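Hinville Red Carpet Captions

A small collection of celebrity gossip captions, sorted by how excited the writer was pretending to be.

What it is

Hinville is a set of short entertainment news items from a run of awards seasons, each one labelled for tone. We started it because we wanted to know whether a computer could tell the difference between "stuns in green" and "steps out in green". So far it can, most of the time, and it has developed a distaste for the word "flaunts" that we share.

The text was written by paid freelancers in the style of gossip sites. The couples, the feuds and the surprise nominations are all made up, and so are the shows. If you find yourself wondering how things worked out for the leads of Tuluvberg, a glum prestige drama about a family of ferry owners, please go outside for a bit.

What's in the box

captions.csv has the items themselves, one per row
tone.csv has the labels
shows.csv lists every imaginary programme and who is supposed to be in it
notes.txt is a long argument between two labellers about "gushes"

Each item runs to 75 words at most. Writers were asked to stop there and mostly did, apart from a stretch in September when everybody was doing best-dressed lists and lost all self-control.

Labels

There are 10 tone labels, from "plain" up to "beside itself". Every item was read by 2 labellers working apart. Where they disagreed, a third person picked a side, and the losing label is kept in the column called also_ran. We like that column. Some of the best judgments in the set are in it.

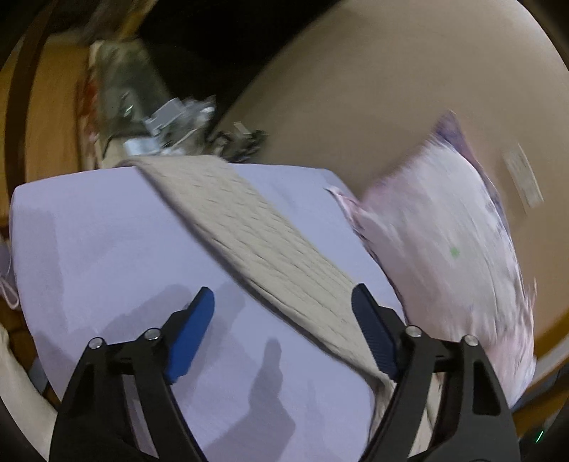 Labellers didn't see each other's picks until a batch was finished. A batch was 30 items, usually handed out on Tuesday and usually returned with a complaint attached. The commonest complaint was that "adorable" and "too cute" ought to be a single label. They were merged in the second release. The old names still turn up in a handful of rows, and the loader will grumble at you when it meets them.

Exclamation marks were left alone. We tried a version with them stripped out and it read like a coroner's report.

Known problems

The set leans heavily on weddings. Our writers enjoyed weddings.

Anything labelled "concerned" should be treated with care. Gossip writing has a way of sounding worried about someone while having a lovely time, and our labellers split on this more than on anything else. If your work depends on that label, read the rows yourself first.

All of the spelling is Australian, so a model trained on it will favour colour and glamour in equal measure. A North American version called Hiden was planned, and got as far as the name.

There is no sport in here. A tennis player does attend a premiere in one item, but he doesn't do anything athletic — he waves.

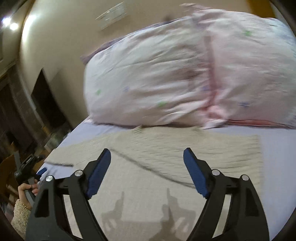

Gripper with blue finger pads; a hand on a grey handle at lower left.

Using it

Point the Briem loader at the folder and it will find the files by name. If you've renamed them, it won't, and the error message is not as helpful as it thinks it is. Keep shows.csv beside the captions, even if you don't plan to use it, or the loader will sulk and return an empty table.

Please don't use Hinville to produce stories about real people. It was written to sound convincing, and the last thing any famous couple needs is another unnamed pal speaking to a website.

Licence

Free for research and teaching, with credit to the Hinville project. For anything else, ask first.

Changes

Second release: merged the two cute labels, fixed a broken quote mark that had swallowed half a divorce, removed a duplicate engagement.

First release: everything else, including the broken quote mark.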